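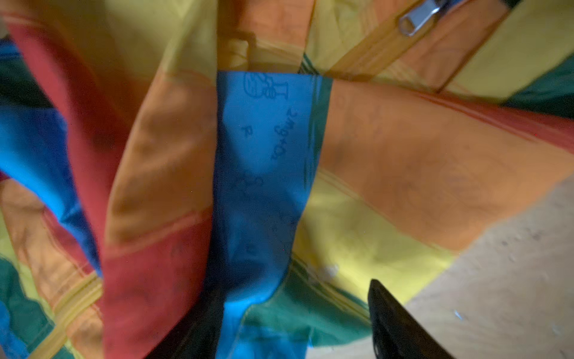 Home Talks Workshops Newsletter Contact

Speaker notes: What we write on cloth
Ladi Shehu, August

We use cookies to remember your settings. Accept / Manage

Start slowly. Let people find their chairs, and thank the Nevbridge group for the tea and for carrying the tables up.

Good evening, everyone, and thank you for coming out on a warm night to hear a person talk about old bags and marker pens. I promise there is more to it than you might think, and if there isn't, there is at least cake afterward.

I want to start with the rainbow cloth, since that's the one people always ask me about. Bright panels in red, orange, yellow, green and blue, a zipper, a bit of yellow strap, and then on the blue there is handwriting in dark ink. Somebody wrote what looks to me like "2Mg+O2" along the strip. Give people a second with this. There is usually one person in the room who taught chemistry, and that person will be very happy.

For the rest of us: it looks like the left-hand side of the equation for burning magnesium, the one with the white light that we were all told not to stare at. I stared at it. I was 12 and sat right at the front, and I can still tell you what the teacher's shoes looked like.

There's a letter F near it too, and a small drawing higher up, a rounded sort of face beside a tall mark that could be a capital I or could be a little pillar. Ask the room which. Don't settle it for them. At the Gerkov talk we had a lovely argument over this that ran right into the break, and I wouldn't have stopped it for anything.

(Pause. Drink some water.)

Now, why do we write on cloth at all? Paper is easier. Paper lies flat and holds still. Cloth bunches up under the pen and the ink spreads, and you end up with a fuzzy line where you wanted a crisp one. And yet give a class of teenagers a canvas pencil case and a free afternoon, and you know exactly what will happen.

Tell the Ibrahim story here. The Ibrahim family brought me 2 gym bags, one from each sister, and asked if the names could be saved. Every friend had signed, some of them twice. We spread the bags on the kitchen table and the sisters read the names aloud to each other, and I don't believe I got a word in for an hour.

Practical part. Keep it short, they can ask me more at the end.

– Before you wash anything, photograph the writing in daylight, with the cloth smoothed out by hand.
– Test a damp white cotton swab on one small dot of ink. If color comes off on the swab, stop there.
– Leave the iron alone until you know what the fabric is. Nylon will not forgive you.
– Write down what you can read now, even the bits you're unsure of, and put a question mark next to those. Faint ink only gets fainter.
– For storage, roll it loosely around a tube with acid-free tissue. Folds put a crease straight through a word.

If someone asks about bringing the color back into faded ink, say kindly that I don't go over other people's handwriting, and then tell them about the Skidel tablecloth if there's time. If we're running late, skip Skidel and go to the table.

Handling table: 6 pieces, clean hands, no pens please. Let people pick things up. Ask each of them what they wrote on their own school bag, and leave the notebook open by the door so they can put it down on paper before they go home.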